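Date: 9 April 2023
Subject: Re: [uas-list] Virág range figures

On the list last week it was written:

> The Virág brochure gives 2,987 km as the ferry range and people keep
> quoting it as combat radius. Does anyone have a number with the
> stores on? Also, is Arkance still building the center wing section or
> did that go to Trarico with the rest of the airframe work?

The 2,987 is a one-way figure with the long-range tank in the bay and nothing under the wings. It was in the first brochure and has been copied into every table since. The only loaded number I have seen in print is 419 km, from the Jemness handout, and that is for a low-level profile out and back with 2 stores and a reserve. A high profile would do better, but I have not seen it published and would not guess from the fuel fraction alone.

Keep in mind that the handout covers the early engine. The later one has more thrust and burns more at low level, so the 419 may not hold for aircraft now on the line.
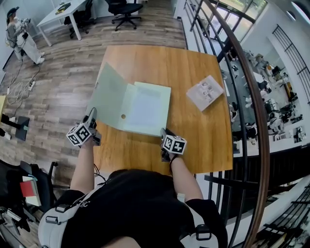

Open folder on the table, with a hand-held gripper on each side.

On the second question, Arkance still builds the center section. Trarico took over the outer panels, the tail surfaces and final assembly. The confusion comes from the press release, which said "airframe" in the headline and then listed the parts further down. Jemness does the ground station and the data link and has no part in the structure.

The order is also reported two ways. The contract is for 100 airframes, but that total includes the ones set aside for spares and ground training, so it should not be read as 100 flying aircraft. I don't have the split.

Two corrections to the table in the list archive:

Wingspan is given with the tips folded. It should say so, or use the extended figure.

The column headed "radius" should be "ferry range" for the Virág row — the other rows look right to me.

If anyone has the revised brochure that was due in May, I would like to see the page with the payload and range chart. The copy I have stops before it.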